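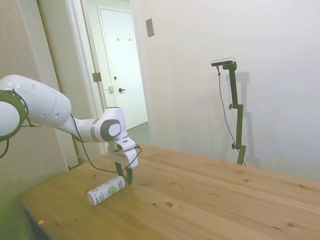

4.3 Checking the gripper and the cables before a grasp session

This section is for the operator of the table cell. It supposes that the arm is already bolted to its base and that the controller was started once according to section 4.1. The check must be done at every start of a session, and again after any change of fingers, cable or camera.

Caution: Keep both hands away from the fingers while the arm has power. The cell has no fence. One person must stay near the emergency stop during all steps where the arm moves.

What you need: a 2 mm hex key, spare cable ties, a dry cloth, one can and one small bottle with a screw cap. The bottle must be closed tightly.

Step 1. Press the emergency stop and confirm that the arm does not react to the jog buttons. Release it only when the second person says they are ready.

Step 2. Wipe the wooden table with the dry cloth. Small scraps under an object will change its height, and the force reading becomes wrong.

Step 3. Follow the gripper cable with your eyes from the upper link down to the hand. It must hang in a soft arc when the forearm is stretched over the table. If the cable becomes straight at any pose, stop and give it more length at the upper link.

Step 4. Look at each cable tie. A tie should hold the cable but not press it flat. Cut the old tie and put a new one if you see a mark on the cable jacket.

Step 5. Check the two finger screws with the hex key. Turn only until you feel resistance.

Note: The Carkomen fingers are softer than the ones delivered with the first cell. Do not use the torque value from the old Irier sheet.

Step 6. Move the arm to the READY pose and open the fingers fully. From the camera side, both fingers must stand open at the same angle. Place the bottle on the table, upright and in free space, before you continue. 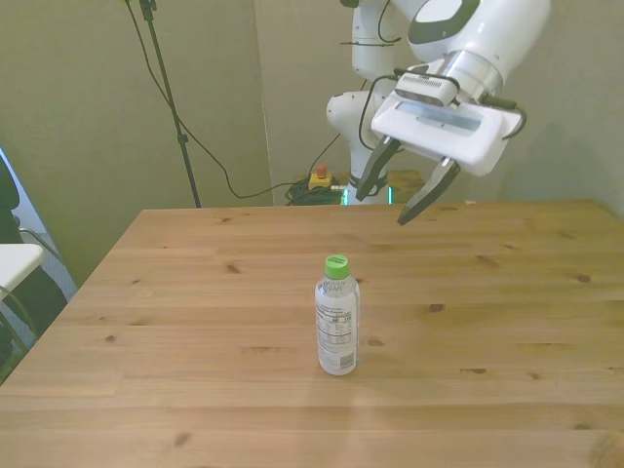

Leilani Tillman asks if the bottle can stay on the table while the arm goes to READY. It can, when the height limit is already set to 395 mm in the cell file. Without this limit please put the bottle after the move, as written in step 6. We will make this more clear in the next version.

Step 7. Open the page Gripper, then Force. Enter 10 as the start value. This value is in newtons and is enough for a light plastic bottle. For an empty can use a lower value, or the wall of the can will bend.

Step 8. Start the program GRASP_TEST at slow speed. The arm goes down, closes the fingers, lifts the object and waits. Watch the fingers and not the screen.

Step 9. If the object slides, press Pause, put your hand under nothing, and let the program lower it. Raise the force by one step and repeat from step 8.

Caution: Never catch a falling object. It is better to dry the table than to repair a hand.

Step 10. When the lift is stable, start the program TURN_TEST. It rotates the wrist until the cap of the bottle points down. Listen for a scratching noise of the cable at the housing during the rotation. 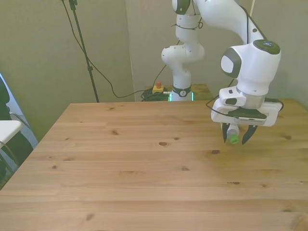
Reading time for this section: 4 minutes

4.4 If the turn test does not finish

The wrist stops before the end of the turn. Most often the cable is too short on one side. Bring the wrist back by hand guiding, never by pulling on the fingers. Then repeat steps 3 and 4.

The message "Grip lost" comes but the object is still held. The finger pads may be dirty. Clean them with the dry cloth, and do the zero setting again on the page Gripper.

The camera view shakes during the turn. Tighten the camera bracket and check that its cable does not touch the gripper housing.

The arm stops with a speed warning. The test programs are made for up to 900 mm per minute. Check that the speed was not changed from another session.

Write the force value and the name of the finger set in the cell log. If the same fault comes back after two tries, leave the arm with the emergency stop pressed and inform Venkatesh Krishnan before the next session.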